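April 21, 2023

Clearing out the cupboard over the sink, second evening of it. The white cups are the problem.
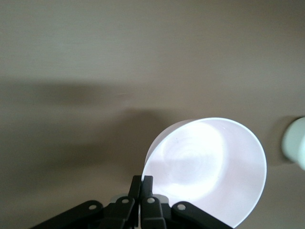
Tadeusz wrote back within the hour that I should keep four of them and give the rest to whoever wants them, and that he has never once seen me use more than two. He also asked if they were the ones from Krawczyk, which they are not. The Krawczyk ones were blue and went in the December clear-out.

I read his message standing at the counter and then went on with the cupboard anyway. I had it in mind to finish the top shelf before dinner. I did not finish the top shelf before dinner.

What came off it: the good serving bowl, a stack of saucers with no cups, a tin of tea from Mendenwood that I had forgotten buying, a funnel, the lid to something. I tried the lid on every pot I own and it doesn't belong to any of them. It went in the trash. Then I took it out again and put it on the windowsill, where it still is.

The tea smelled of nothing. I made a pot to be sure and it tasted of nothing as well, so the tin has been washed and will hold clothespins.

Put down new shelf liner on the lower shelf. I bought the Virton kind this time, which is stiffer than the old one and doesn't curl at the front. You have to measure from the back wall and not from the hinge side. I measured from the hinge side and wasted a good length of it. The offcut fit the cutlery drawer, so I lined that too, which meant emptying the cutlery drawer, which is why dinner was late. Rice and the last of the beans.

Checked the electric meter while I was up on the stool with the flashlight. 2,846. Wrote it on the back of the calendar under the last one. Must remember to send it in.

Vinh Lương called at eight. He wants the saucers. He puts them under plant pots. I told him there are chips in a few and he said plants don't mind. He is coming by for them after work tomorrow and I said he could take some of the white cups too, if he has a use for them. He thought maybe for seedlings. He would have to put holes in the bottom and I don't know if they would crack. He says he'll try it with one first.

So Tadeusz may get his way on that after all. I have put four on the lower shelf, on the new liner, and the others in a bag by the door. They take up less room stacked. I wiped each one out before it went in the bag, though Vinh will only fill them with dirt.

Left to do: the top shelf again, wiping only. The hinge on the left door, which squeaks and drops a little when it's open. The Hesent oil is in the shed and it was dark by then. Also the jars, but not tomorrow.

My neck is stiff from looking up. Bath, then bed by ten thirty.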